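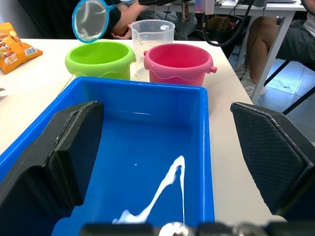

Teleoperation cell check, table tasks
Site: Ninh lab, Cell 3
Date: May 5, 2025
Checked by: Nhàn Bùi
Operator: Tuấn Mai

1. Emergency stop
Pass. Both arms stopped from the operator's side and again from the wall button. Reset needs the key, as it should.

2. Speed limit in hand-guided mode
Pass. Limit is 67 mm/s on both arms. It was raised in February for a test and has been put back.

3. Liquids
Comment. There was white liquid on the floor of the blue bin during the check. Wipe the bin before the next demonstration and look at the gripper base for splashes. The measuring jug also had a little clear liquid in it. Liquids are allowed in this cell only if the task sheet lists them, and the current sheet does not.

4. People near the table
Comment. A hand was at the jug, on the far side of the table, with the net held over the green bucket. Resetting props is fine, but the operator must call "hands in" first and let go of the controls. Tuấn says they do this by voice. I want it written on the sheet too.

5. Cables
Fail, minor. The right gripper cable hangs in a loop low enough to catch on the baskets. 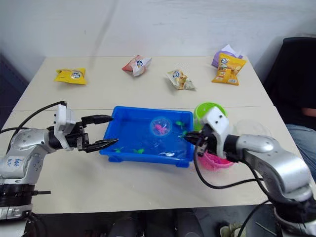 Shorten the loop and clip it to the forearm, then run the arm through its full reach by remote control to make sure nothing pulls. Do the same on the left.

6. Grippers
Pass. Fingers open and close evenly. No cracks in the pads. Left gripper has 533 hours on it, so order spares from Gerkico.

7. Props
Pass. Snack bags, small toys, bin and baskets match the task sheet. Keep the bags out of the space the arms sweep when they return home.

8. Recording
Pass. Demonstration 163 played back in Cetix with no missing frames. Discard any run where a hand enters after the start signal, even if the task was finished.

9. Seating
Comment. Chairs should stay behind the floor tape while the arms are powered.

Result: cell may be used once items 3 and 5 are closed. Send the signed sheet to Zunovach with the recordings.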